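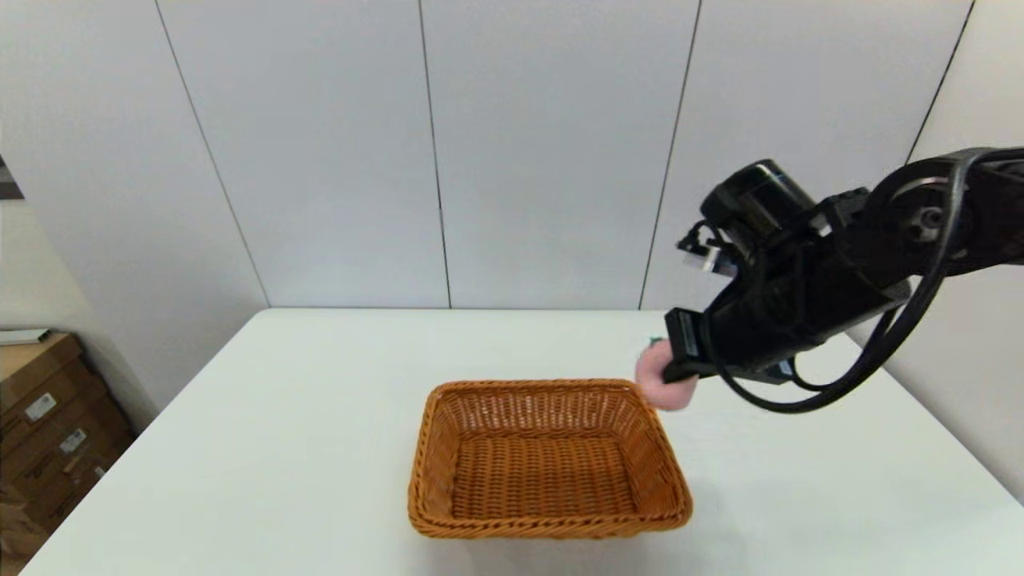 第2版 14ページ

第3章 卓上収納かごの設置と運用

3.1 本章の適用範囲

本章は、Kistow 児童室の卓上で使用する編みかごの設置、布製玩具の収納、日常の点検および保管について定めるものである。床置きの大型収納箱および壁面棚については第4章を参照すること。かごの購入および廃棄の手続きは第7章による。

本章において「かご」とは、籐編みその他これに類する編組品で、縁巻きを有し、上面が開放された角形のものをいう。「布製玩具」とは、ぬいぐるみ、布製の積み木、布製ボール等、表面が布または起毛地で覆われた玩具をいう。電池を内蔵する玩具は、表面が布製であっても本章の対象としない。

3.2 設置前の準備

作業の前に、次のものを用意する。

・かご 1個
・乾いた柔らかい布 2枚
・毛先の柔らかいブラシ 1本
・中性洗剤を薄めた水
・点検記録票(様式3-A)

手順は次のとおりとする。

1. 卓上の物をすべて取り除き、天板を薄めた洗剤を含ませて固く絞った布で拭く。白色の天板は編み材の色が移ると目立つため、拭き残しのないようにする。

2. もう一枚の布で天板を乾拭きする。水分が残った状態でかごを置いてはならない。

3. かごを逆さにし、底を手のひらで軽くたたいて、編み目に入った繊維くずや砂を落とす。この作業は卓上では行わず、流し台または屋外で行うこと。

4. かごの内側を、編み目の方向に沿ってブラシで払う。側面と底面の境目にはくずがたまりやすいので、角から角へ順に進める。

5. 縁巻きを一周、指の腹でなぞり、ささくれ、浮きおよび折れの有無を確かめる。

注意 ささくれのあるかごは使用しないこと。起毛地の玩具は引っ掛かりによって表面が傷み、児童が手指を負傷するおそれもある。異常を認めたときは、3.6の規定により処置する。

3.3 設置の位置

1. かごは天板のほぼ中央に、底面全体が天板に接するように置く。天板の縁からかごがはみ出す配置は認めない。

2. かごの一辺を、使用者が立つ側の天板の縁とおおむね平行にそろえる。多少の傾きは差し支えない。

3. 卓を壁に付けて使用する場合は、壁とかごの間に玩具を仮置きできる余地を残す。壁面のパネルにかごを押し当てて固定してはならない。

4. かごの下に敷物を用いる場合は、滑り止め加工のあるものに限る。タオルおよび紙は使用しない。

5. かごを置いたのち、縁を軽く押し、がたつきがないことを確かめる。がたつくときは向きを90度変えて再度確認し、なお収まらなければ別のかごと交換する。

備考 奥行き600ミリメートルの卓では、かごを縦置きとすると手前の作業面が不足する場合がある。このときは長辺を横にして置くこと。

3.4 布製玩具の収納

収納は、かごが空の状態から始めることを原則とする。前回の玩具が残っているときは、いったんすべて取り出し、点検を終えたものから改めて入れる。

1. 収納する玩具を卓上に一点ずつ置く。積み重ねない。

2. 玩具の縫い目、目鼻の部品、リボンおよびタグを確認する。ほつれまたは部品の緩みがあるものは修理袋に移し、かごには入れない。

3. 湿りがないことを手で確かめる。洗濯後の玩具は、中綿に水分が残っていることがあるため、胴の中央を軽く握って確かめること。

4. 玩具を縁よりも高い位置まで持ち上げ、かごの真上に移してから静かに下ろす。側面に沿わせて押し込むと、編み目に毛足が絡むことがある。

5. 大きいもの、重いものを底に、小さく軽いものを上に置く。丸みのある柔らかい玩具は形が崩れやすいので、他の玩具の下敷きにしない。

6. 淡い色の玩具は、濃い色の玩具と直接触れないように配置する。やむを得ず隣り合うときは、間に白布を挟む。

7. 玩具の上端が縁巻きを越えないことを確認して終了する。

注意 玩具を投げ入れてはならない。かごがずれて卓から落下するおそれがある。

注意 耳、腕、尾等の細い部分をつかんで持ち上げないこと。縫い付け部の傷みの原因となる。必ず胴を支えて扱う。

備考 玩具が収まりきらないときは、無理に詰めず、2個目のかごを用いる。蓋の代わりに板や本を載せることは禁止する。

3.5 使用中の取扱い

1. かごを移動するときは、向かい合う2辺の縁の下に両手を添えて持ち上げる。縁巻きのみを片手で持ってはならない。

2. 玩具を入れたまま別の部屋へ運ばない。運搬を要するときは、布袋に移し替えること。

3. 直射日光の当たる卓、暖房機器の吹き出し口に近い卓では使用しない。乾燥が進むと編み材が割れやすくなる。

4. 飲食を行う卓とは兼用しない。誤って飲料をこぼしたときは、直ちに玩具を取り出し、かごを乾いた布で押さえて水分を取り、風通しのよい日陰で乾かす。

5. 一日の使用が終わったら、玩具の点数を貸出簿と照合する。不足があるときは、卓の下および壁際を確認したうえで、貸出簿の備考欄に記入する。

3.6 点検および不具合の処置

点検は毎月1回とし、9月は年次点検を兼ねる。年次点検では、使用中のかごだけでなく予備品についても同じ項目を確認する。

症状 縁巻きの一部が浮いている。
処置 使用を中止し、浮いた箇所に白色の紐を結んで印とする。接着剤による補修は行わず、保守担当に引き渡す。

症状 底の編み目が緩み、すき間が広がっている。
処置 使用を中止する。厚紙を敷いて使用を続けてはならない。

症状 側面が片側に傾いている。
処置 玩具をすべて取り出し、平らな面に置いて一晩様子を見る。形が戻らないときは交換する。

症状 かび臭がある、または黒い斑点が見られる。
処置 ただちに他のかごから離し、中の玩具はすべて洗濯に回す。かごは再使用しない。

症状 天板に色が移った。
処置 薄めた中性洗剤で拭き、落ちないときは Vidal 備品室に連絡する。研磨剤入りの洗剤は用いないこと。

3.7 保管

1. 使用しないかごは、空にして清掃したのち、棚番号746に収める。

2. 重ねて保管するときは、かごとかごの間に薄紙を挟む。大きさの異なるかごを無理に重ねない。

3. 保管棚にはかご以外の物を置かない。防虫剤を用いるときは、編み材に直接触れないように小袋に入れ、棚の隅に置く。

4. 再び使用するときは、3.2の手順を最初から行う。

3.8 記録

点検者は、様式3-Aにかごの番号、点検項目ごとの結果および処置の内容を記入し、署名のうえ綴じ込む。訂正は二重線で行い、修正液を用いない。交換を行った場合は、旧品と新品の番号を同じ行に併記する。

本章の内容に関する照会は、Erkham 事務所 備品管理係 Radomir Kelmendi 宛てに書面で行うこと。

本章改訂 2018年4月24日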